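Endale Archive Box for School Photographs

The Endale is a storage box for class photographs, house portraits and other school prints held by old pupils' associations and school archives. It is supplied flat and folds together without glue or tape. The board is acid-free throughout.

Each box holds up to 600 standard prints stored upright, with 2 dividers supplied. Further dividers may be ordered separately from Ustska.
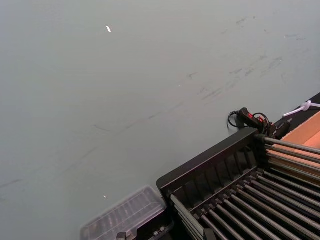

Clear-lidded container and cardboard box, at lower edge and right.

Long panoramic prints should not be rolled to fit the Endale. Schools holding whole-school photographs are advised to order the Boltorberg folder, which takes them flat. Names of pupils should be written in soft pencil on the index cards and never on the back of a print.
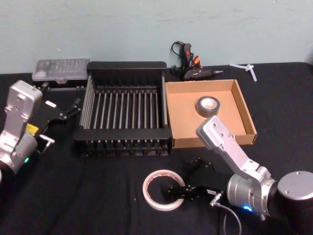

Index cards are ruled for year, form, row and name, and are sold in packs of 600. Where a pupil has not been identified, the space should be left blank so that it can be filled in later.

Orders from schools are accepted on account. Boxes are sent from Jisitbridge, and orders received before noon leave the same day. Enquiries about larger collections should be addressed to Kane Kingi, Archive Supplies.
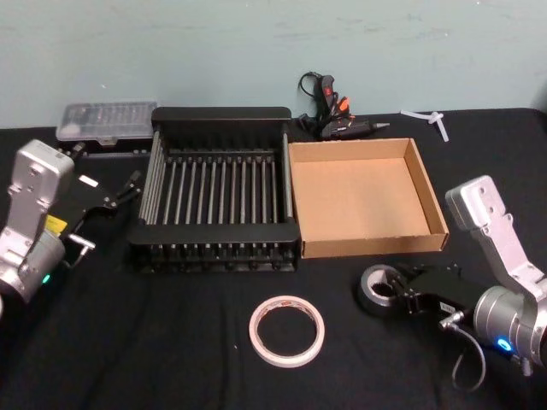

Tabletop with black cloth and dish rack.

Returns are accepted on unfolded boxes only.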